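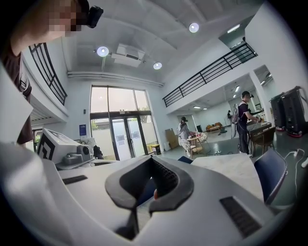

I spent most of April chasing a bug in our pose tracker, and the bug was the building. The tracker works out where the gripper is in the room by picking out corners and edges in each frame and watching how they slide around as the hand moves. It likes things that stay put and look like nothing else. What it gets is a tall window wall with dark frames, and black railings on two balconies, every vertical bar the spitting image of the bar next door. Tilt the tool up a little and the railings take over. The tracker matches bar nine to bar ten, shrugs, and reports that the hand has just hopped sideways.

The hop is small, too, so nothing crashes. The trajectory looks fine in the viewer until you play it back against the video and see the jaw closing neatly on air.

I ran the whole Brostbridge batch through the checker to see how bad it was. Out of 2,731 episodes, 2,496 came out clean and the rest had at least one hop. Aqeel Magsi, who wrote the checker and is therefore never wrong, looked at the plot and asked if I'd tried masking the railings. I had not tried masking the railings. I had spent nine days rewriting the bundle adjustment.

My rewrite is very nice, by the way. It's faster, it has tests, and it hops in exactly the same places as the old one.

So, masking. The first version threw away every feature above a certain height, on the theory that useful stuff lives near the tables. That killed the ceiling lights as well, and the ceiling lights turn out to be the best landmarks in the place – bright, round, bolted down, and not in a row of 152 identical siblings. Drift doubled overnight. I put the ceiling back and apologized to it.

The second version looks for repetition instead. For each feature it checks how many others in the same frame have a nearly identical descriptor, and if there's a crowd, the whole crowd gets a lower weight. Railings fade out and lights stay in. People were already handled by an older mask, which I left alone on the grounds that it works and I don't understand it.

There was one more catch. The gripper's own slotted grilles are repetitive as well, and they sit in the same spot in every single frame, so a careless tracker concludes that the tool is standing still and the world is swinging around it. Philosophically defensible, useless for training a policy. A fixed mask over the housing took care of that, drawn by hand in ten minutes with the mouse.

I've capped features at 4,000 per frame and merged all this into Sandau, behind a flag called crowd_weight. It's off by default until the Clononau recordings have gone through, and those are still copying. Triệu, our planner, reads the new poses without changes, though it does complain about the timestamps, which it also did before.

The bundle adjustment rewrite is on a branch if anyone wants it. So far the only comment on the pull request is from the linter.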